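Road Works Update: The Zanthorpe Bypass, Now With Actual Road

The first stretch of the Zanthorpe bypass opened to traffic in May, and readers who have driven it will know that it is smooth, well marked and over before the radio has finished a song. It runs for 3 miles, from the feed mill to the edge of the Biswas industrial park, where it meets the old county road and everyone slows down again.

Still, it is a road. Those of us who remember the groundbreaking, with its tent, its brass band and its row of very clean shovels, had begun to think of the bypass mainly as a sign. The sign is still up, incidentally. It promises completion in 36 months and does not say from when.

The county's latest progress report covers the second stretch, which will carry the route over the creek and down to Skimovik. Most of the land has been bought. The bridge design has been approved, sent back over a question of drainage, and approved again with a larger pipe. Ruva, the contractor, has moved its site office to the Skimovik end and put gravel down in the parking area, so at least one surface there is finished.
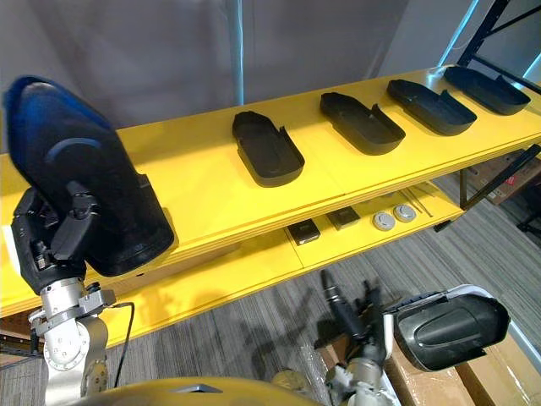
Money is the harder part. The county has set aside enough for the earthworks and one of the 2 bridge approaches. The other approach depends on a state grant, and the state wants to see traffic numbers from the first stretch before it decides. Drivers, of course, are waiting for the second stretch before they bother with the first. The report calls this "a sequencing matter."

Comments on the route are another story. The public works office received 618 of them during the last review, and a good share were about the traffic circle at Biswas. Opinion is split between people who think it is too small and people who would like to know who has the right of way. A larger yellow sign has been ordered.

For now, the detour past the Skimovik school stays in place, with one lane open between 7 a.m. and 4 p.m. and flaggers at both ends. Trucks should keep using the old county road. The farm entrance near the creek will be closed while the new pipe goes in -- bring patience, or a sandwich.

Written comments on the bridge approaches can be dropped off at the public works counter until the end of the month. Please include the name of your road, even if it is the one we are complaining about.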